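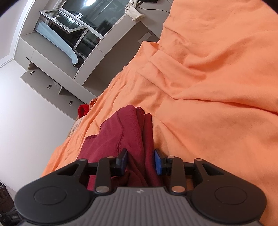
I've been building hand-held grippers in my spare bedroom for two winters now, and this page is where the pictures of the current one live. She's called Zinis (my niece named her and it stuck). You squeeze, the two fingers close, and a camera looks down over the whole business so that later on a small arm can try to copy what your hand did. The first Zinis was a disaster with cloth — it would pick up a mug all day long and then slide right off a dish towel. So this one got the blue pads, and I'm so pleased with them! They have a good pinch on that maroon knit, with a whole strip of it standing up between the tips, and a folded knit is about the meanest thing I could think of to grab. The layers want to go their own way. The orange sheet makes it harder too, being fleecy and full of wrinkles that look an awful lot like the edge of a garment when you're a computer.

A few notes on the build, for the people who keep writing to me about it.

The ribbed gray housing took me the longest. I wanted the ribs fine, and fine ribs meant slow printing, and slow printing meant I was up at all hours listening to the printer through the wall. I threw away two of them before Mehrangiz Golestani looked at my settings and changed one number. One number! She has a much better printer than mine and is very nice about it.

The fingers are linkages with a triangular cutout in the outer plates. Rattana Limsakul drew those for me on the back of a parts list at the Bravbridge workshop one Thursday, and I've kept the paper. Mine were solid before that, and heavy enough that my wrist complained after half an hour.

Rivets, rivets, rivets. I used screws on the first version and they backed out all the time, usually under the bed. The silver ones have stayed put so far. If you're doing this yourself, buy more than you need and practice on scrap, and put a thin washer in before you set them or the joint goes stiff (ask me how I know).

Pads: I tried bicycle tube, then kitchen sponge, then a silicone sheet that smelled like a tire shop. The blue stuff is an offcut from Parisa Kiani and I have exactly enough left for one more pair, so please don't ask me for any. I glue mine on and leave them overnight under a stack of cookbooks.

All in, this version cost me $219, which includes the two housings in the trash and doesn't include the coffee. Keyvan Mohammadi built his for less, but he already had the camera.

What I'm doing with it now is folding practice, over and over, on the bed because my table is too slippery. The goal is 600 grabs by the end of June. I do them in batches of 30 and then go stretch my hand. Sweaters are slow going. T-shirts are easy, socks are fun, and I haven't dared try a fitted sheet.

Still on my list: a softer spring, a better place for my thumb, and some kind of strap, seeing as I've dropped it twice. Rattana thinks the spring should come first and I think the strap should, so I'll probably do the strap.

If you want the drawings, catch me at the Bravbridge workshop or leave a note in the guestbook. I answer everything, just slowly, and usually after 5 when I'm home from work.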